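Leave the Cooker on the Counter

By Anjana Biswas

I cook most nights, and for years I kept my multicooker in a low cabinet behind the baking sheets.

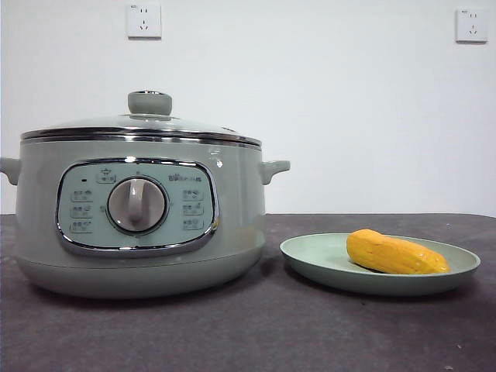
I used it twice a month, if that. In June I cleared a spot next to the stove and left it there. Now it gets used four or five times a week, mostly for rice, lentils and soup.

People say counters should be bare. My neighbor Rizwan Thambiah keeps his that way, and it does look good, but he gets takeout more often than he would like. A heavy pot that has to be lifted out from knee height at 6 p.m. is going to lose to the phone.

I also think one dial is enough. My last cooker had a touch panel with 89 programs and I learned two of them. A dial I can turn with a wet hand, and my mother can turn it too. The labels on mine are in Chinese, which she doesn't read. She learned the positions in an afternoon.

The glass lid matters more than I expected. I can check the lentils without lifting it and letting the steam out.

A cooker does take up room. I gave up the toaster's spot for it, and the toaster is in the low cabinet now. We eat less toast. If you eat toast every morning, put the toaster out and store something else.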